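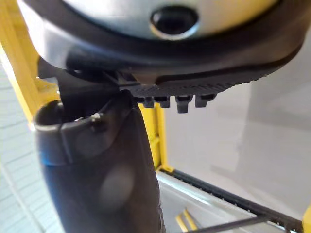 3. Planning and budgeting for a Hernovon cell

Work through this section before you ask Povel for a quotation. Most overspends on a first cell come from items left off the list at the start, and the arm itself is seldom one of them. Fingers are the usual omission. A broad, smooth finger with a scooped tip and a raised lip will bear against the underside of a rounded part with a thick black rim, but the same finger may be a poor choice for flat or thin parts, so price the fingers against your own parts and not against the catalogue. The person filling in the planning sheet should have handled the parts and have them on the bench while doing so.

3.1 Before you start

You will need:
The planning sheet (back of this manual)
One sample of every part the cell will handle
A tape measure and a kitchen or parcel scale
A floor plan showing doors, sockets and drains

3.2 Filling in the planning sheet

1. Write down each part by name, with its weight and its widest measurement. Use the heaviest version of the part, including any bracket left on it.

2. Mark where each part may be touched. Ribbed edges, tabs and open holes should be marked separately from plain surfaces. If a part may only be touched from below, write BELOW in column 4.

3. Measure the space under and behind the part when it is in its stand or frame. Allow for uprights and rails. The wrist needs room as well as the finger.

4. Enter the number of finger shapes required. Start with one. Add a second only if a part cannot be reached or held with the first.

5. Enter your ceiling figure in box 9. Do not leave it blank. Povel will quote for the full set of options if there is no figure in the box.

Note: Parts that differ only in colour or label count as one part.

3.3 Items to budget for

Fingers. Allow 364 per pair, fitted. Order one spare pair with the cell. Spare pairs ordered later carry a separate delivery charge.

Stand or frame. Allow 500 if you are building on an existing bench. If the floor slopes towards a drain, add adjustable feet.

Installation and first training day. Nearly 2000 for a single cell. Dridcombe site customers should ask Leonora Dimaculangan for the current rate, as travel is charged differently there.

Yearly service. Allow 400. The first year is included in the purchase price and should not be entered twice.

All figures are in pounds, exclude VAT and were correct on Feb 4, 2023.

Caution: Do not take money out of the guarding line to pay for extra fingers. A cell without complete guarding will not be signed off, and the installer's visit will still be charged.

3.4 Trial before purchase

6. Send two samples of your most awkward part to Kenneth Maglaya at the Maglaya workshop. Label them with your company name and the row number from the planning sheet.

7. Ask for the trial to be run with the part in your own stand. Results from a flat table do not tell you whether the wrist will clear the frame.

8. Read the trial report for marks on the part as well as for dropped parts. Soft rims and narrow tabs should be checked by hand when the samples come back.

Note: Samples are returned within the month. Parts sent without a label are kept until the end of February and then scrapped.

3.5 Approval

9. Have the sheet checked by a second person who was not involved in filling it in. Florante Gatchalian or Kyung-hwa Maeng can do this for customers with no one suitable on site.

10. Send the checked sheet and the trial report together to Ramil Mangubat in the orders office. A sheet sent without its report goes back to the customer and loses its place in the queue.

11. Keep a copy of both. You will need the row numbers again in section 4, when the pick positions are set.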